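Home > Laundry and Fabric Care > Towels and Cloths

Microfiber towels stopped absorbing, they just push water around

Asked by Yichen Mao
3 answers - 1,121 views

I have a stack of general-purpose microfiber towels that I use for glass, counters and drying the car. For the first year they worked fine. Since November they smear. On a wet window the towel moves the water to one side and leaves a film, and on the car hood it skates over the beads without picking them up.

What I do now: warm wash with the rest of the household laundry, normal liquid detergent, a capful of fabric softener, tumble dry on medium. Water here in Gristville is hard, and the kettle scales up in a couple of weeks.

Things I have tried:
- washing twice in a row with no softener (slight improvement, gone by the next wash)
- hotter wash, regular cycle
- soaking overnight in plain water

Are they worn out, or is this something that can be stripped off? I would like to avoid buying the whole set again if the fibers are still good. Also, how do you tell the difference?

Answer 1 - accepted
Gunther Strobel

It is most likely softener residue, with some mineral scale on top of it. Both can be removed.

Microfiber is usually a polyester and polyamide blend. The filaments are split during manufacture, and the water is held in the gaps between the split strands. Softener deposits a waxy cationic layer on the fiber, the gaps fill and the surface starts to repel water. Cotton tolerates this to a degree. Microfiber does not. One softener-free wash takes off only part of the layer, and if your dryer sheets or the drum itself carry residue, some of it goes straight back on.

Procedure I use:

1. Wash the towels on their own. No cotton in the load. Lint from cotton lodges in the split fibers and has to be picked out by hand.
2. Wash at 40 C / 104 F with a plain liquid detergent, no softener, no scent additive, no bleach. Use half the normal dose. Excess detergent is a residue too.
3. Run a second cycle with no detergent and one cup of white vinegar added at the start. This deals with the scale. Do not combine vinegar with bleach in any form.
4. Run a final rinse with nothing added.
5. Air dry, or tumble on the lowest heat. High heat can fuse the tips of the fibers, and that damage is permanent.

For very bad cases, soak for two hours in warm water with a tablespoon of powdered oxygen cleaner before step 2. Check the care tag first. I have used the Trorno powder and a store brand and saw no difference.

How to tell residue from wear: put a teaspoon of water on a hard, level surface, lay the towel over it without pressing, wait five seconds and lift.
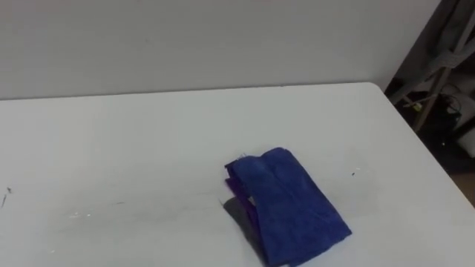 If the surface is dry or nearly dry, the towel is fine. If most of the water is still sitting there, run the procedure above and test again. A towel that fails the test after two full rounds is heat damaged or simply finished, and can be moved to greasy jobs - bike chains, oven racks, that sort of thing.

A second check is to drag the towel across the back of your hand. Good microfiber catches slightly on dry skin. Fused fiber slides or feels scratchy.

Edit: Panya Ruangrit asked in a comment whether citric acid can replace the vinegar. Yes. Two tablespoons, dissolved first. It has no smell and is easier on rubber seals if you do this often.

Answer 2
Rodica Furtună

Agree with the above except for the dose. With hard water, half a dose of detergent can be too little, as part of it is used up by the minerals. I was on half for months and the towels turned gray. Went back to the full amount for hard water printed on the bottle, plus an extra rinse, and they came clean. Ask your water supplier for the hardness figure. Mine is 241 mg/L as calcium carbonate, well into the very hard range.

Also clean the softener drawer. Mine had a layer of blue gel under the siphon cap and it was dripping into every rinse.

Answer 3
Chaiwat Paisan

just boil them. 10 min in a big pot. works for me every time

Comments on Answer 3

Gunther Strobel: Not recommended. Polyester survives it but the polyamide part and the edge stitching may not, and many tags give 60 C as the limit.

Chaiwat Paisan: mine are four years old and ok

Yichen Mao: Did the vinegar round and the drawer. The teaspoon test went from a full puddle to a faint damp patch on all but two of them. Running those again tonight.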